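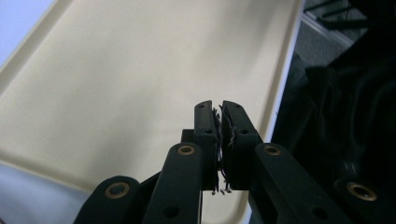
Figure 3. Fingers of the hand-held gripper closed on a wad of frayed fibre over the cream tray. Brass-coloured bushings show as gold rings in the black linkage.

4.2 Keeping the hand-held gripper in good order

The hand-held gripper is the part of the Hawthorne set-up that gets the hardest life, and it is also the part we have most enjoyed learning to look after. Every demonstration passes through its two fingers and the linkage that drives them. If a pivot becomes stiff, the operator squeezes harder without noticing, and the recorded finger opening no longer matches the effort that went into it. We therefore treat upkeep as part of the method and report it in the same detail as the training runs.

The pivots come first. The moving parts of the linkage turn on bushings pressed into black plastic (Figure 3), and these are a lovely feature of the Zerska design: they can be pushed out and replaced on the bench with a small hand press, and the arm itself stays in use. In our first month we ran the linkage with plain holes at every joint, and by the end of it the fingertips could be rocked sideways by hand. After the bushings went in, the same check showed no play that we could feel. We now repeat it after every 300 grasps and write the result in the session log.

Loose fibre is the second concern. The Mindotau task set is made up almost wholly of frayed and tufted material, picked from a shallow tray, and such material sheds. Threads trail past the ends of the fingers and, given time, wind themselves around the nearest joint. Our routine is simple. The operator opens the fingers fully, draws a dry brush down each inner face from top to bottom, then works the linkage slowly through its whole travel while listening for a rub or click. Anything caught at a pivot is lifted out with tweezers. Oil is kept well away, as it turns loose fluff into a paste that is far harder to shift. The whole job takes 90 seconds once learned, and it made a bigger difference to our data than any change we made to the software that term!

Closing the fingers on a thin tuft is also a very good test of alignment. With a solid block between them, small errors in angle are hidden by the block. With a wisp of fibre, the inner faces must come nearly together, and a finger that has crept round on its mounting will pinch at one edge and let the rest slide free. Bindu Sundaram suggested using this as the daily check, and we adopted it in May. The operator pinches a tuft, lifts it clear of the tray and gives it a gentle tug with the free hand. If it slips, the finger screws are loosened, the faces are squared against a 50 mm gauge block, and the screws are tightened again a little at a time — first one side, then the other.

Between the start of the daily check and the close of the study we recorded 1,649 grasps on one pair of fingers. The pair was squared up again several times and is still in use. The Ekum logging software needed no changes, though we did add a field for notes on wear, and reading back through those notes has been a real pleasure. They show which joints gather fibre soonest, and the order of brushing given in the appendix follows them.

Contact: Hawthorne gripper study, corresponding author Bindu Sundaram | © The authors | Back to top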